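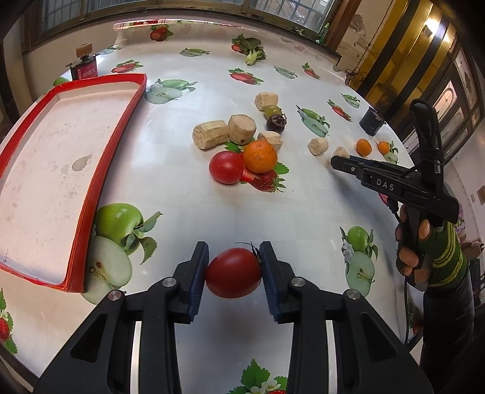
Tomate na garra, mesa da cozinha com a toalha de morangos

Tópico: Máquina para fazer tarefa de casa — já dá ou ainda não?

tamer_chidiac escreveu:
Pessoal, abro o tópico porque a discussão lá no de aspiradores já tinha virado outra coisa. A pergunta é simples: arrumar fruta em cima de uma mesa, separar o que é redondo do que não é, pôr numa bandeja. Uma máquina já faz isso sozinha numa cozinha normal? Eu acho que estamos bem perto. Olhem o tomate da foto, preso entre os dois dedos de borda canelada e inteirinho. Há uns anos eu apostaria em molho.

gmorin escreveu:
Inteirinho na foto, Tamer. Foto não mostra o que vem depois, né? Eu trabalho com embalagem de hortaliça e te digo que o tomate machucado só aparece no dia seguinte, às vezes dois dias depois. Aperta um tiquinho a mais e a caixa inteira perde preço.
E outra coisa, quem está segurando a garra da direita é uma mão de gente, de luva sem dedos. Tem a mão, tem o olho, tem o juízo da pessoa. Aí fica fácil!

tamer_chidiac escreveu:
Sim, claro que tem pessoa, eu não disse que era autônomo. O que eu digo é que o dedo já serve. Se uma pessoa consegue fazer a tarefa só com duas pinças dessas, sem encostar os dedos em nada, então o problema que resta é de programa. Mecânica já foi.

Kowalchuk_oficina escreveu:
"Mecânica já foi", rapaz, vem passar uma tarde aqui na oficina. Temos uma célula da Sereck que pega bucha torneada e põe na caixa. Peça igual, posição igual, luz igual. Faz 200 por turno e eu fico feliz. No dia em que trocamos a bandeja por uma dois dedos mais alta, parou tudo e foi uma manhã inteira reprogramando.
Agora pega essa mesa aí: tomate, tangerina, um tomatinho roxo, aqueles pedaços marrons que parecem de madeira prensada, uns em pé e outros tombados. Cada um pede uma pegada. E o caule do tomate encostado na almofada da direita, eu já ficaria nervoso.

sylvie_mck escreveu:
Ninguém vai falar da toalha? Tem maçã estampada do lado da bandeja, maçã partida no meio, morango para todo lado. Meu neto de dois anos tentou pegar a cereja do prato da minha mãe, pintada no fundo, e chorou quando não saiu. Quero ver o robô.

tamer_chidiac escreveu:
Sylvie, boa, mas essa parte eu acho que é a mais resolvida. Com noção de profundidade a estampa é plana e pronto.

gmorin escreveu:
"E pronto" — a frase favorita de quem nunca limpou oleado. Brilha, reflete a janela, faz prega. Pergunta para quem já tentou medir altura em cima de plástico brilhante.

colleen.b escreveu:
Entro do lado do Tamer, mas só meio pé. Tenho artrite nas duas mãos e para mim a conversa não é se faz 200 por turno. Se levar cinco minutos para pôr meia dúzia de tangerinas na fruteira, eu espero, faço um café, não tenho pressa nenhuma. O que eu não aceito é ter que ficar vigiando. Comprei em setembro um braço da Halthorpe para a bancada, paguei 513 e devolvi. De 21 tentativas com ovo cozido (contei, que sou teimosa) acertou 5. O resto foi chão ou foi purê.

Kowalchuk_oficina escreveu:
Colleen, 5 em 21 com ovo cozido sem casca ou com casca? Faz diferença. Sem casca é um sabonete, nem eu.

colleen.b escreveu:
Com casca! Sem casca eu nem tive coragem.

ginette_chisholm escreveu:
Discordo dos dois lados um pouco. Vocês estão tratando "tarefa de casa" como se fosse uma coisa só. Pegar e largar fruta, eu acredito que chega logo. Limpar uma bandeja branca manchada como essa, de beira vermelha, já é outra conversa, tem que saber o que é mancha e o que é desgaste, e quanto esfregar. Eu mesma erro. No restaurante em que trabalhei tinha uma lavadora Kornberg ótima, e sempre sobrava alguém na pia com a palha de aço.

tamer_chidiac escreveu:
Então concordamos no pegar e largar?

ginette_chisholm escreveu:
No pegar, sim. No largar eu queria ver. Tangerina rola.

gmorin escreveu:
Eu não concordo nem no pegar, fica registrado. Me mostrem uma caixa inteira de tomate maduro, sem mão humana, e o mesmo tomate dois dias depois. Aí eu mudo de opinião com gosto.

tamer_chidiac escreveu:
Combinado, se eu achar um teste assim posto neste tópico. Kowalchuk, qual é o material da almofada na célula de vocês? Estou curioso se é lisa ou canelada.

Kowalchuk_oficina escreveu:
Lisa, de borracha. Gasta mais de um lado que do outro, até hoje não descobri por quê. Tiro uma foto amanhã de manhã e posto.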